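I've been trying out the Stirnmont tidy-up service for my repair shop's front counter. It's a subscription. Two arms, one table, a monthly bill. Thread, because Delia Buzatu asked me for "a quick opinion" and I don't have those.

The pitch: you lease the arms, they send a tech, and Stirnmont teaches them one sorting job of your choice. Mine is getting small junk off a surface and into a bin. I have a kid's corner at the shop and a bad back.

Price is $225 a month after a setup fee of $900. I asked whether the setup fee was negotiable. The rep, Ovidiu Ilie, said he would look into it. He is, I assume, still looking.

What you get for the $900 is mostly patience. Somebody has to show the thing how toys work.
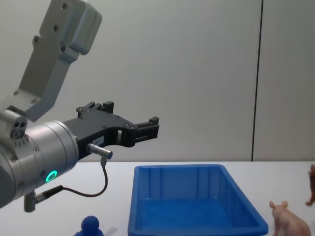

Blue bin, nothing in it yet. Pig waiting its turn.

Setup day began at 8 in the morning and ran until Ovidiu wanted lunch. The plan calls for a plain wall and a white table, and they mean it. My counter has a candy dish, a card reader and a ficus. All three had to be discussed.

The contract has 7 pages on what counts as "an item." A toy is an item. A sock is a "deformable," and deformables are the Costa tier, which costs more. Of course it does.

Things I liked so far:

1. It's quiet. I expected a dentist's office and got something closer to a printer thinking it over.

2. You can give each arm its own part of the job, and they share the one bin.

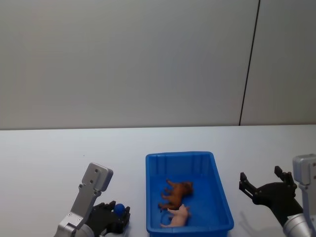 3. The stop button is big and red and on my side of the table. I've pressed it twice, once on purpose.

Things I liked less: the app. It wants a name for every toy before it will save a routine. I called the pig Pig. It said the name was too short. The pig is now Pig Pig.

Also the app sends a "session story" at the end of each day. Mine said we had achieved 3,766 movement events together. I don't know what a movement event is and I would like to stop achieving them.

Rory Dow asked how it compares to the Zustitz one he leased last year. His came with a single arm and a very nice tote bag. I'd say Stirnmont wins on arms.
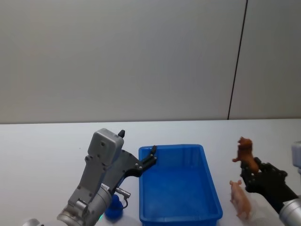 My real question with any of these is what I'm paying for once the novelty goes. A person clears that table in about a minute, complaining the whole time. The arms go one toy at a time, so you get moments like the brown one up in the black hand while the pink pig stands there next to the tray. I find that oddly restful to look at – I'm not sure restful is worth $225 a month.

Safta Mocanu runs the bakery next door and wants to know if it does croissants. I passed this on. Croissants are also deformables.

Support has been good, credit where due. I wrote in at 9 at night and a woman named Tincuța Bucur answered with a full sentence and a fix. The fix was to rename the pig.

Would I sign for the year? Not yet. I have the trial until December and they still owe me the Illau update, the one that's meant to let you swap bins without calling anyone. If that works I'll probably fold.

Ovidiu, if you're reading this: the setup fee. Any news?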